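Kgomotso Moodley
July

Spent the morning finding out why the left arm on our Kurar cell stopped dead 21 times overnight. Thread, for anyone who also enjoys suffering.

The fault code was "joint 4 torque limit." The arm was carrying nothing at the time. I have carried nothing many times and never once tripped a torque limit.

Swapped the cable. Swapped it back. Swore at the controller, which logged it as operator idle time.

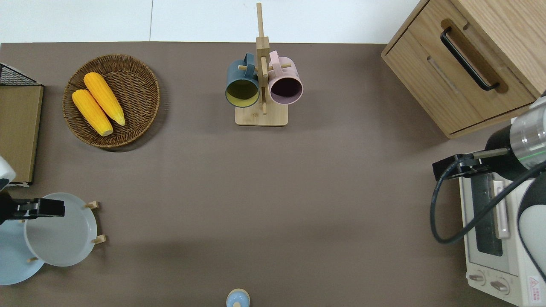 Filed under: Robot kitchen / Faults and stops

Task is table setup: corn, mugs, plates. The right arm did nearly 300 cycles without a peep and has been insufferable ever since.

Ro-un Min finally read the config file. The payload was set to 2 kg for a gripper that weighs less than half that. So the arm kept bracing for a load it didn't have. Relatable.

Who set it? The commit says me. Moving on.

Safety bit, seriously: the stop worked every time. What didn't work was the auto-restart I'd left on, so the arm woke up again by itself with no one at the button. That's off now and staying off.

Rerun starts at 4 pm. Ro-un is holding the e-stop and won't give it to me.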